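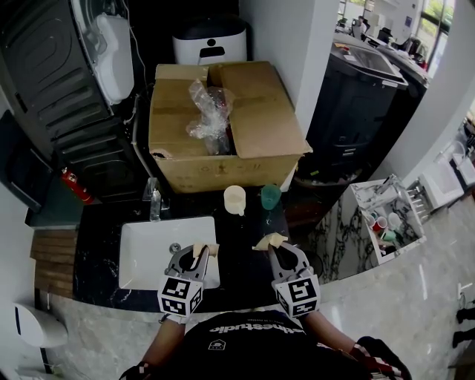 Figure 3. A worker at a black marble countertop, holding a beige foam pad near the edge of a white sink.

4.2 Vein calcite and fluid sources at Farkdale

The veins at Farkdale fall into two sets. The older set is folded with the host slate and is mostly quartz, with minor chlorite along the margins. The younger set cuts the cleavage at a high angle and is filled by coarse calcite. Choo mapped both sets along the quarry face in July, and the sample positions used below follow that map. Contacts between the sets are exposed only on the upper bench, where the calcite veins offset the quartz veins by a few centimeters.

We collected 87 samples from the younger set and the slate next to it. Weathered rinds were removed with a saw, and the slabs were rinsed in deionized water and dried overnight before drilling. Powders were taken from vein centers and vein walls separately. Where a vein was too thin to allow this, a single powder was taken and the sample was left out of the center-to-wall comparison. Nine samples were discarded after staining showed dolomite intergrown with the calcite.

Oxygen isotope values in the vein centers are lower than those in the nearby wall rock at every station except the two closest to the Sumell fault. At those two stations, center and wall values overlap within error. Carbon isotope values show no steady trend along the face. They do separate by host: veins in the dark, carbon-rich slate are lighter than veins in the gray slate, even where both are part of the same fracture and only a bed thickness apart. We take this as evidence that carbon was supplied largely from the local rock, while the oxygen was set by a fluid that had moved some distance.

Foulkes measured strontium in a subset of the same powders. The highest concentration, 3430 ppm, came from a vein center on the lower bench. The lowest, 746 ppm, came from a wall sample on the upper bench. Concentration falls upward through the section, but the fall is uneven, and most of it takes place across the thin limestone band that separates the two benches. Calcite already present in that band may have exchanged strontium with the fluid as it passed. We cannot test this with the present data, as the limestone was sampled at only one point.

Earlier work at Horbridge treated similar veins as the product of a single pulse of fluid released during heating. The Farkdale veins do not fit that picture well. Many contain several bands of calcite parallel to the walls, with thin slivers of slate between them, and the bands differ in luminescence. Such textures are usually read as the result of repeated cracking and sealing. A long-lived flow system with changing pressure would account for the banding, and would also allow the small differences in oxygen values found between bands of the same vein.

The direction of flow is less certain. The strontium data favor upward movement, away from the Sumell fault. The oxygen data could be explained by flow in either direction if temperature changed along the path, and we have no independent temperature estimate for the upper bench. Fluid inclusions in the calcite are small and many have leaked. Those in the older quartz are better preserved but record an earlier event. Section 4.3 compares these results with the Yazzie drill core, where the same slate is cut by fewer veins and the limestone band is missing.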